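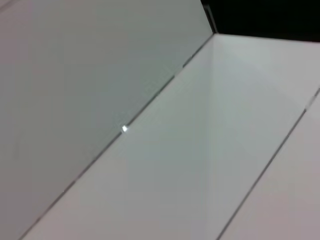
Joint sealing in the shared kitchens comes up for renewal this spring, and the method has changed enough since the last round to need setting out in full. The old specification called for a bead of sealant over every joint, whatever its width. That gave a neat finish for a year or so and then peeled, as the bead had nothing to grip but the two faces. The new one sorts joints by width first. A thin dark line between two smooth, flat surfaces, crisp in some stretches and fainter or doubled in others, should be gauged at several points along its length before any product is chosen, as the eye is a poor judge of width where the line softens.

Joints under 3 mm are to be cleaned and left open unless they are within 300 mm of a sink, tap or drain. Inside that distance they are raked out, dried and filled flush with Preker sealant. Joints of 3 mm and over take a foam backing cord before filling. The cord should be slightly wider than the gap so that it holds itself in place, and should sit deep enough for the sealant to be half as deep as it is wide. Sealant must stick to the two sides only. If it also sticks to the back of the joint it cannot stretch, and it will tear when the panels move.

Movement is the main cause of failure in our buildings. Long runs of board on outside walls shrink in the heating season and grow again by late summer, and the Henriques block is the worst affected. Kyung-hwa Sun measured the joints there in both seasons and her readings are the basis of the widths given above. Sealing should be done in April where possible, when the gaps are near the middle of their range.

Preparation takes longer than filling. Old material is cut away with a plastic blade – metal blades mark painted faces – and the residue is removed with the Bromer cleaner. Two wipes are needed, the second with a fresh cloth. Household sprays are not a substitute, as many leave a film that stops the sealant from bonding. The joint is then left overnight with the door open and the extractor on. Filling is done in one pass, tooled once, and the masking tape pulled before a skin forms.

Stock is held in the Plikier Road store. There are 400 cartridges of white and grey, all in date, and the backing cord is on the shelf below. Please sign out by building so that the order can be split correctly. The total budget for materials is £2,178, with labour charged to the normal maintenance line.

Renatio's old sheet of joint widths is withdrawn and copies should be taken down. Questions on method go to Karine Li; access to occupied flats is arranged by Yi-an Noh, who needs the room numbers before work is booked.

Chae-won Myung, Building Fabric
April

Contact the editor | © Henriques Residents' Newsletter | Back to top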